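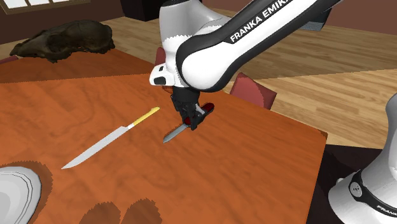 Unit 4: Client Intake and the Small Firm Website

Reading for this unit is the packet chapter on intake forms. Bring a printout of one law firm's contact page to class. It can be any firm, any practice area.

Last time we covered how people find a lawyer in the first place. This unit starts at the moment someone lands on the firm's site and decides whether to get in touch. A lot of marketing money is lost at that point. The firm pays for the visit and then makes the visitor hunt for a phone number.

Terms to know

Lead: a person who has contacted the firm but hasn't been screened.
Prospective client: a person who has talked with the firm about possibly hiring it. Duties of confidentiality can start here, before any fee is paid.
Conflict check: a search of current and former clients and opposing parties.
Response time: the gap between the first contact and the first answer from a human being. An automatic email does not count.
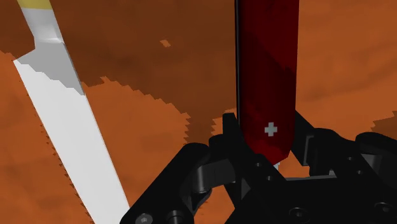
The intake form should ask for a name, a way to reach the person, the other parties involved, and a short statement of the problem. Leave out the long story box. People will type pages into it, and the firm may end up holding facts from someone it has to turn away. Put the notice that no attorney-client relationship has been formed next to the send button, in normal size type.

Case for discussion: Ostow

Ostow is a two-lawyer family law office. Its old form had 13 required fields. The office spent 2000 dollars a month on search ads and could not say which calls came from them. It cut the form down, moved the phone number to the top of each page, and had one person return messages before noon. The ads stayed the same. Compare this with Bravo from Unit 2, which rewrote its ads and left intake alone.

Questions to think about: What should Ostow have measured before making changes? Who should return the calls, a lawyer or staff?

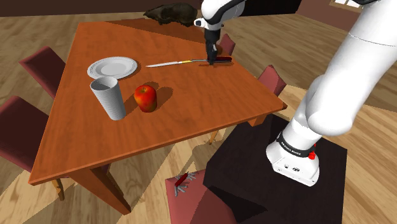 Hortensia Daza's view is that staff should make the first call, provided they have a script and know where it ends. Once the caller asks "do I have a case," the script is over and a lawyer has to pick up. She would also log every call, including the ones that go nowhere.

Written work: one page on your printout, due in October with the ad critique.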